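Notebook, equipment planning, folding work
24/04/2021

Continue from the budget page. The question for today is still how many hand-held grippers we buy for the second half of the year, and if we should put money for a second arm in the same request or wait until July.

What we have now: 7 grippers in use, two of them with worn finger pads. The pads are the part which we forgot in the last budget. I wrote then only "grippers, complete" and no line for consumables, and afterwards each pad had to be bought from the small-purchases money. This time pads, screws and cables get their own line.

Quote from Antunes came yesterday: 3161 for the set of grippers, shipping not included. Ondon did not answer yet. I will write them again, but I do not want to hold the request only for them.

The folding work in homes goes on in the meantime, so the need is easy to show. Knitwear and a fleecy-looking cloth on a bed, clear patterned plastic sheet under the clothes. The shiny sheet is important for planning, see point 2 under.
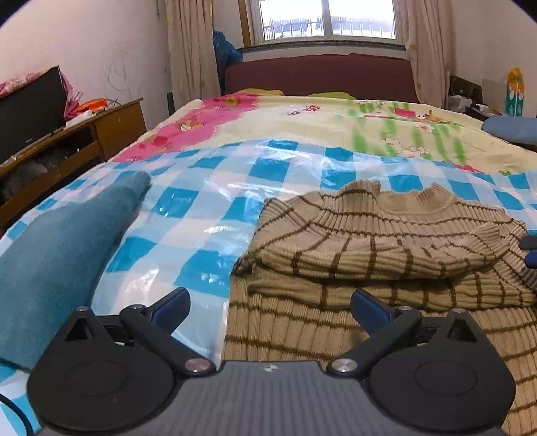
Jytte Ragnarsson wrote back after reading my first draft: "I would not ask for the arm now. You have no bench for it at Vodstead, and the power in that corner is not done. Ask for the grippers and the spare parts, get them approved quickly, and make the arm a separate paper with the bench included. If you put all in one request, they will cut it in the middle and you get half of each."

I think she is right about the bench. About the cutting I am less sure, but it happened with the Arnis request, so I follow her advice. The arm goes to a separate page.

Points for the request:

1. Grippers. Replace the two with worn pads completely, or only change the pads? Changing is cheaper, but one of these two has also some play in the linkage, and I spent half an afternoon on it without a good result. My proposal is to replace one and repair one.

2. Lighting. Near a window the plastic gives strong white reflections. Before we pay for better cameras I want to try with a simple curtain or a matte cover, this costs almost nothing. Put a small amount for covers. No camera line in this request.

3. Pads. 64 pieces, blue, textured type, same as now. Dilwyn Ruddock asked if a softer pad would be better for ribbed knit. I don't know. Order a few soft ones together with the normal ones and compare on the same sweater.

4. Clothes. We need more variety in thickness. The present pieces are a teal cloth with a soft surface and a tan ribbed knit with dark brown stripes, and both are rather forgiving to grip. Add thin shirts and something slippery. Second-hand is fine, 22 pieces for the start.

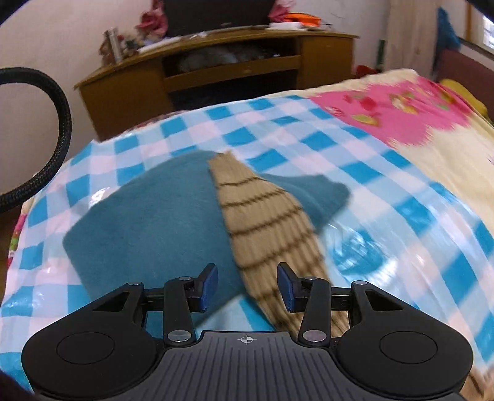
5. Cables. Spare ones in two lengths. Long enough to go from a bed to a table without pulling. I measure the present ones before ordering, last time I guessed and they were too short.

6. Storage. One hard case for each gripper. Now they travel in a bag with towels between, and I suspect the loose linkage comes from this.

Not decided: who pays shipping if we order in two parts. Antunes says one delivery only for this price. If the soft pads are late, we take the rest first and pay the second delivery from consumables.

To do:
- write Ondon again
- ask Antunes if the price holds until July
- measure cables
- start the separate page for arm and bench, ask at Vodstead about the power
- send corrected draft to Jytte and Dilwyn

Recent entries
Finger pads, notes on wear
Arnis request, what was cut
Bench space at Vodstead, first sketch
Linkage play, attempt to repair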